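Home > Around the house > Gadgets and machines

Can a robot change the refill in a plug-in mosquito repellent yet?

clesgate_lets
Posted in October, 110 views

I look after holiday flats at Clesgate, by the water, and we get mosquitoes well into autumn. There are 37 plug-in repellents between the flats. Each one has to come off the wall, have the old bottle unscrewed and a full one screwed in, and then go back in the socket. It's a small job but it takes up a morning. I keep reading that machines will soon do housework, and this is the sort of thing I'd hand over first. Is it possible now, or still years off? I don't need it to be fast.
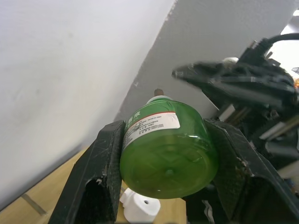
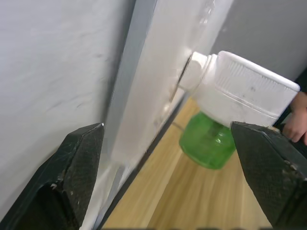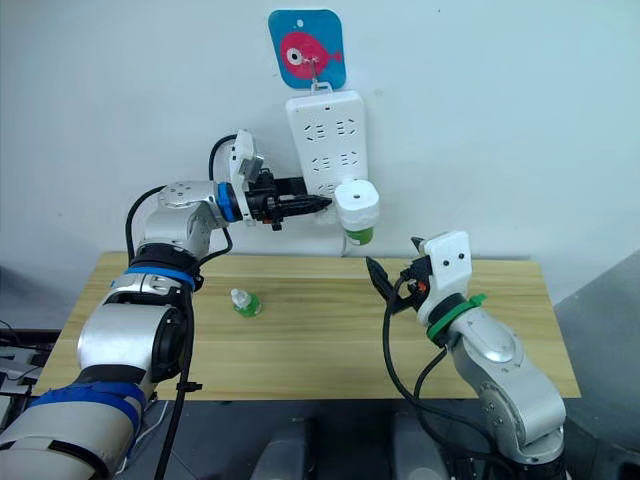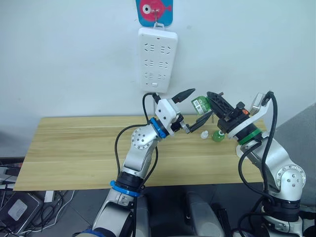 Changing the bottle on a plug-in mosquito repellent, a job for two arms. The second picture has the bottle fitted under the plug.

I should add that most of our sockets are low on the wall, and some are behind beds. A few flats have extension leads or power strips. The refills are all the same make, so at least that part wouldn't vary.

prudcombe_bench
Accepted reply

Possible in a fixed spot with the right set-up, yes. Possible in your flats with nobody there, no, or not that I've seen. I work with arms on a small assembly line in Prudcombe, so I can tell you which parts of this are hard.

Picking up the bottle is the easy bit. It's a decent size for a two-finger gripper and it's stiff enough to squeeze. Look at the fourth picture, where the bottle is up in the air and the little white cap is down on the table. Caps like that are a nuisance. They are small, they roll, and the fingers cover them just when you want the camera to see them.

Screwing the bottle in is harder. The neck has to go into the housing straight. If it starts on a slant the thread crosses, and a person feels that at once and backs off. An arm needs either force sensing or very good training to do the same. You also want one arm to hold the housing while the other turns, so a single arm on a trolley would struggle.

Then there's the socket. Pulling a plug out means gripping a smooth plastic shell and pulling square to the wall. If it's in a power strip hanging from a hook, as in the third picture, the strip can swing or come off the hook when you pull. Pushing back in needs the pins lined up closely, and the gripper is often in the way of the view.

Add your low sockets and beds and you need a machine that can drive, bend and reach behind furniture. I'd expect that to come, but I wouldn't plan next season on it.

For now, do the bottles at a table. Collect the plugs, change them all together, and put them back. If you ever do get a machine, the table part is what it will manage first. Keep the bottles upright while they're open, and switch off at the wall before pulling anything.

tristwood77

No. My robot vacuum can't get over the hall rug. Buy the mat kind with no bottle.

oldmill_1602

I half agree with the first reply, but I think it's too gloomy on the screwing. Putting caps on bottles has been done by machine in factories for a very long time. The difference is that in a factory every bottle arrives in the same place. In a flat it could be anywhere.

We had a trial at our place with a firm called Sveinbjörnsson, for restocking small parts bins, nothing to do with mosquitoes. It went well while the bins stayed put. Someone moved the rack by a hand's width and it took the rest of the afternoon to get going again. They were helpful about it, but you do need a person close by, and then you may as well let the person change the bottle.

What I'd ask any seller is to see it do the whole job 2 times running, in your flat, with your plugs, and without anyone tidying up in between.

clesgate_lets

Thanks, both of the long replies are useful. I'll do them at the kitchen table this time. The mats don't last the night in our bigger rooms, so I'm staying with bottles.

prudcombe_bench

Put a tray under them. The liquid marks worktops if it drips.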